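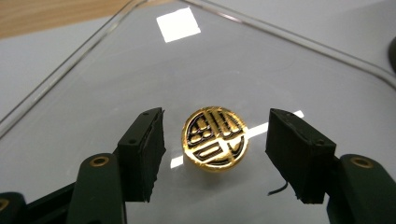

Section 6. Attaching a Pin or Badge to the Takside Display Panel

Read this section through before you open the hardware bag. The panel must already be mounted on the wall (see Section 5).

1. Lay the Flatwood backing board face up on a clean towel.

2. Peel the liner from the felt sheet and smooth it down from the center out. Let it rest for 8 hours.

3. Mark the position of each pin with tailor's chalk. Keep marks at least 6 mm from the frame groove.

4. Make a pilot hole at each mark with the awl supplied. Push straight down and stop when the collar touches the felt.

CAUTION: The awl is sharp. Keep your free hand behind the point.

5. Press the pin post into the hole with your thumb. If it will not go in, widen the hole slightly. Do not use a hammer.

6. Turn the board over and fit a clutch to each post.

Note: Screw-back badges need the longer sleeves in bag C. Coins and buttons without a post go in the clear pockets, part 136.

7. Slide the board into the frame until both side clips close.

CAUTION: Do not load the panel beyond 195 pins. The clips can open under the extra weight.

Cleaning

Wipe plated pieces with a dry cotton cloth. Metal polish removes thin plating and stains the felt. Dust the felt with a soft brush every April, or more often in a room with a fireplace.

Continue to Section 7, Fitting the Front Cover.

Takside Display Systems, Petelberg | Customer help desk | Manual revised 13/08/2018 | Back to top

Comments

Ghazal Mohammadi: Is the felt sold separately? Mine lifted at one corner and I'd like to redo it in navy.

Tabrizi: Yes, ask the help desk for the refill pack. Scrape off the old glue first.

pinwall_k: Step 4 could mention that the collar is loose in the bag. I missed it and went right through the board.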